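We use cookies to improve your experience. Accept | Manage preferences

Surkance
June 2026 · 2 min read

1/ Results on grasp point selection for towel folding. Single arm, parallel-jaw gripper, terry cloth, green felt-like cloth table. The question was whether to pick the grasp by height or by hem.

2/ Baseline (Wolldale) takes the highest point in the depth map and closes there. On terry this often pinches one layer of a fold when you wanted both.

3/ Ours scores candidates along detected hem segments, then keeps those with a gap under the fabric. Training set: 2,991 labeled grasps, all collected on the same table since November.
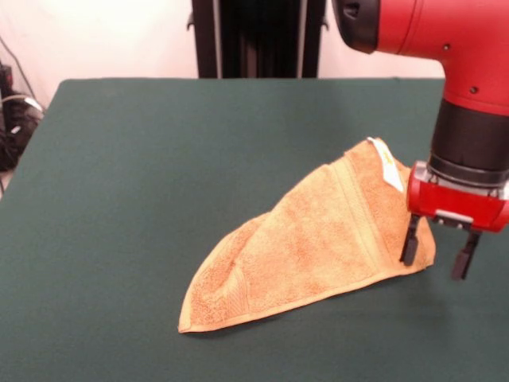 Fingers open at the raised side of the towel. Care tag near the gripper, hem along the long lower edge.

4/ Evaluation: 281 trials, start states randomized by dropping the towel. The hem scorer got the intended layers in 221. We count a slip during lift as a failure even if the layer choice was right.

5/ Main failure mode is the dobby band. It is flat and ribbed, and the edge detector reads it as hem. Masking by texture helps on this towel. Not tested on waffle weave.

6/ Care tags are the other one. A tag sticking up pulls the height baseline toward it. The hem scorer mostly ignores tags, but we have not isolated the effect.

7/ Finger opening was fixed for all trials. Narrower would probably help on thin hems. Next run, on the Cerncombe split.

8/ Labels and scoring code go in the Nartey repo once the readme is done.

Subscribe to our newsletter for weekly updates.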